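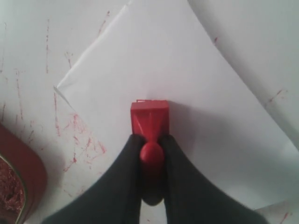

*Gøran Isaksson*

The first thing I'm told when I walk into the back room at Ghorbani is not to lean on anything white. Fair enough! There's red ink on the benchtop, and the woman who looks after the stamping cell has it on both cuffs as well. She'd like to be left nameless (her mum reads this newsletter), so she's just "the operator" from here on.

The cell's job is dead simple to describe. Pick up the red stamp, dab it on the pad, press it on the sheet, lift, do it again. I asked what there could possibly be to look after.

"The fingers," she said, straight away. "Everyone looks at the arm. I look at the fingers." They're dark, a bit rubbery looking, and they come together in a wide V to pinch the handle. She wipes them down every 100 stamps with a barely damp cloth, then lets them dry before she closes them on anything. Ink gets up there however careful you are, and a slick finger lets the stamp rotate a hair when it meets the paper.

"You don't see it on the first one," she told me. "You see it on the tenth, when your square's turned into a diamond."

I wondered about the pad, which lives in its own little tin with a gold-coloured rim. She laughed at me a bit here. When she took the cell over from the Ultby site in February she over-inked it for a fortnight, thinking more was better, and the spatter off to the side of the sheet dates from then. "I've scrubbed. It's staying." These days she adds ink at the end of a shift and leaves it to soak in overnight, and if the surface still looks shiny in the morning she blots it before the first dab.

Then there's the press itself. The controller has a force setting that goes up to 100, and she runs it at 38. The Triltley manual suggests 33, but she reckons whoever wrote that was stamping card on a nice flat plate. Office paper curls. You need a touch more push to get the corners of the block down, though if you go much past her number the sheet creeps and you get a ghost edge.

"So how do you find the number?" I asked.

"Scrap paper and a cup of tea." She puts a sheet down crooked on purpose, stamps it, nudges the setting, stamps it again. If it's good on a crooked sheet it'll be good on a straight one. She resets the height every time she changes stamps too, even between two that came out of the same box, and she writes it in pencil on the inside of the cupboard door. (I saw the door. It's a lot of pencil.)

Her best run without a stop is 1,340 sheets, back in the autumn, and it ended with a worn finger pad that she swapped herself. Two screws, a fresh pad, close the gripper on the handle, then re-teach the grip point. She'd already ordered the next set from Lillance before the old one was in the bin.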